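Last updated: Thursday, June 20, 2024
Reading time: 4 min
11 comments

Keeping a Travel Trailer Livable Between Trips (and During Them)

A travel trailer is a small house that gets an earthquake every time you use it. Everything in it was built to be light, and light things come loose, squeak, swell and fall on your foot. We have owned ours, a secondhand Vundley with a floor plan best described as optimistic, long enough to have made most of the mistakes below at least once.

The fridge

Level the trailer before you switch on an absorption fridge. A round bubble level costs next to nothing and lives happily on the freezer shelf. Start the fridge the night before you leave, and load it with food that is already cold. It can keep a chicken cold but is in no hurry to make one cold.

When the trailer is parked for the season, prop the door open. A rolled washcloth will do if your latch has no storage position. Close it up with a few drops of water inside and you will meet the results in February, and they will have fur.

Water smells

If the hot tap smells of eggs and the cold one doesn't, the heater tank is the culprit. Turn the heater off, let it go completely cold, release the pressure, drain it and flush it with a rinsing wand until the water runs clear. Check what sort of heater you have before buying a new anode rod. I bought one for a heater that doesn't take one, and it now serves as the most expensive tent peg in the county.

Run some water down every drain before you close up for a few weeks. Dry traps let the gray tank introduce itself.

Drawers that open on the road

Child latches work. So does a tension rod set upright across a bank of drawers, provided there is something solid above and below to press against. Bungee cords look like a good idea and will hold until the first railroad crossing.

Put heavy pans low and over the axle if you can. Ours were in the cupboard above the stove for one whole summer. There is a dent in the stove cover, and we have agreed to call it character.

Weight

Weigh the trailer loaded, at a public scale, with full propane bottles and whatever you normally carry in the way of water. We guessed before our first weighing and were off by 792 pounds, all of it on the wrong side of the guess. A good deal turned out to be canned soup. Water runs a little over eight pounds a gallon, so filling up close to the campground is kinder to everybody's brakes, if you trust the tap when you get there.

Squeaks and rattles

Have someone push on the walls and cabinets while you listen. Felt pads behind doors cure most of it. For the hinge that squeals only after midnight, use dry lubricant, as oil collects road dust and comes back louder. The blinds will rattle forever. Tie them down for travel and make your peace.

The dinette table

Factory dinette tops scratch if you so much as set down a fork with intent. Cover yours. Cotton looks nicer than vinyl and doesn't stick to your forearms in July, though it wants washing more often and will never lie flat in your lifetime.

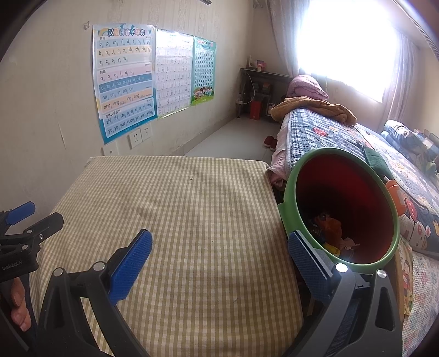 Gingham on the table, wrinkles included.

Let the overhang be modest on the aisle side. A long drop looks charming until a passing hip takes it along to the bathroom. Tablecloth clips are fine at home and useless on most dinette edges, which are too thick, so cut a piece of nonslip shelf liner and lay it underneath. Wash the cloth once before you measure for trimming. Cotton shrinks, and it shrinks most in the direction you were short of fabric.

Dry it flat over the shower rail if you care about creases. I don't.

Damp

Crack a roof vent while you cook and while you sleep, even when it's cold out. Two people breathing in a box all night can wet a window surprisingly well. Pull the mattress a finger's width off the outside wall, and stand it on edge every few days on a long trip. Moisture-absorber tubs are good for storage and terrible for travel, as anyone who has mopped one up will tell you at length.

Roof seams

Look at them twice a year, from a ladder, in daylight. Use a sealant the roof maker approves for your membrane and nothing out of the mystery drawer. A tube is cheap. The quote for our soft corner was $900, and the corner was smaller than a pizza box.

54 shares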